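August, 6:40 in the morning

Slept badly, so I am writing this before work instead of after. The car is still gone. I keep going to the front window to look at the spot where it was parked, which does nothing except make me late with the coffee.

I called the insurance line again yesterday on my lunch break. Held for a long time, then got a man who had not read anything in the file. I gave him the police report number, which ends in 1222 and which I now know by heart. He asked if I had both keys. I said yes, both keys, in a drawer, as I had already told two other people. He asked if I had left the car running. I said no. He asked whether it had an alarm and I said it had whatever came with it.

The claim has been passed to an adjuster named Hugo Aubert. He called back at four, to my surprise. He was polite and not especially warm. He said the company waits a set time before it treats a stolen car as a total loss, and that mine is inside that period until next week. If the car comes back before then, they inspect it and pay for repairs, less the deductible. If it comes back after they have settled, it belongs to them. I asked about the rental. The policy covers one, but there is a daily cap, and the only car at the Dolenley lot under the cap was already out. I have been taking the 51 bus. It stops two blocks from work and it has been on time every day but one.

He needs from me: the title, both keys by mail, the loan payoff letter, a list of what was inside, and the last service receipt. I found all of it except the receipt. I went through the glove box in my head and I am fairly sure it was in there, with the registration. Called the garage on Coste Street and they said they would print a copy if I came by in person. They close at five. I get off at five.

The list of contents was harder than I expected. Umbrella, jumper cables, the good blanket, a bag of library books (three of them due), my gym shoes, the folding chair from the lake. Personal items are not covered under the auto policy anyway. They go under the renters policy, and the deductible there is more than the whole list is worth. I wrote the list out all the same and signed it.

Kazue Sekiguchi from the second floor stopped me by the mailboxes last night. Hers was taken from the same block in the spring. She got it back after nine days, found on the far side of the rail yard with the steering column broken open and the seats full of fast food wrappers. Her premium went up $72 at the next renewal even though she was not at fault. Her agent told her it was the zip code. She has since bought a Tristano steering lock, and she showed me how it goes on. It is heavy and ugly and she says it takes her ten seconds. I will get one if there is a car to put it on.

She also told me the building is finally getting a quote for a gate on the rear lot. I have heard this before. The rear lot has had a broken light since I moved in, and I parked on the street that night for that very reason – so I am not sure a gate would have made any difference to me.

I checked what they are likely to pay me. The loan balance is $1738, so even a low figure should clear it and leave something for a down payment. I did not buy gap coverage, and at this point I don't need it. I would have preferred to drive that car for another four years.

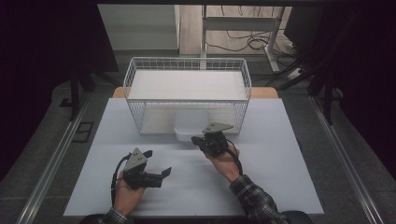 Two grippers over the table, wire basket at the far end.

Things for today. Mail the keys, certified, and keep the slip. Ask if I can leave at four thirty to get to the garage. Call the library about the books. Cancel the parking permit, or ask if it can be moved to a different plate, since I paid through December. Pick up my gray coat from Triltex before they move it to storage.

Mr. Aubert said he would call again when the waiting period is up. I have his direct number on the back of an envelope, stuck to the refrigerator. Bus is at 7:25.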